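3.2 Workspace and task

The study was carried out by students of the manipulation elective at Wanham, working in two groups under the supervision of Dagmar Hájek. Both groups shared one bimanual station, referred to below as Nelar. Station time was allotted in blocks, and each group was responsible for restoring the start configuration before handing over. The controller software, Ultum, was written by an earlier cohort and was not modified except for the logging rate.

Nelar consists of two arms of similar build mounted on a common beam along the near edge of the table, each carrying a two-finger gripper (Figure 2). The object used in this section is a card holder with clear plastic sleeves. It is placed in the region that both grippers can reach. Three open bins, black, green and red, are set side by side toward the far right of the table.

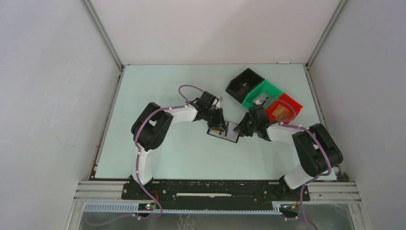

Figure 2. The Nelar station with both grippers at the card holder. The storage bins are at upper right.

The task was divided into three phases: approach, contact, and separation of the sleeves. Operators teleoperated both arms at once. Svatopluk Zeman and Tatiana Šimek acted as operators for the first group, Dušan Gajdoš and Alasdair Kinnear for the second. Each operator completed 5 practice runs, which were discarded. The two groups then recorded 87 demonstrations between them, of which 14 were excluded for dropped packets or an incorrect start configuration.

3.3 Wrist views

An overhead view alone proved insufficient for labeling the contact phase. The sleeves are thin and translucent, and their edges are hard to separate from the table at that distance. Wrist views were therefore recorded with every demonstration and used as the primary source for contact labels.

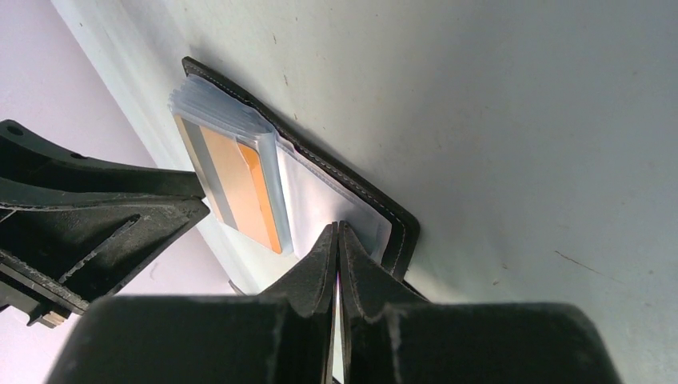
Labels were assigned by two annotators working independently, with Hájek resolving disagreements. Contact was marked at the first time step in which either finger of a gripper touched the cover or a sleeve. When the fingers hid the point of contact, the annotators consulted the wrist view of the other arm. If neither view was conclusive, the time step was left unlabeled and omitted from the loss.

Most disagreements concerned the stacked sleeves, where a fingertip may rest beside the outermost layer without touching it. The cover caused fewer problems, as its dark border contrasts with the pale table. We follow the convention of Slanina, the department's earlier sorting project, in treating the two arms as separate label streams.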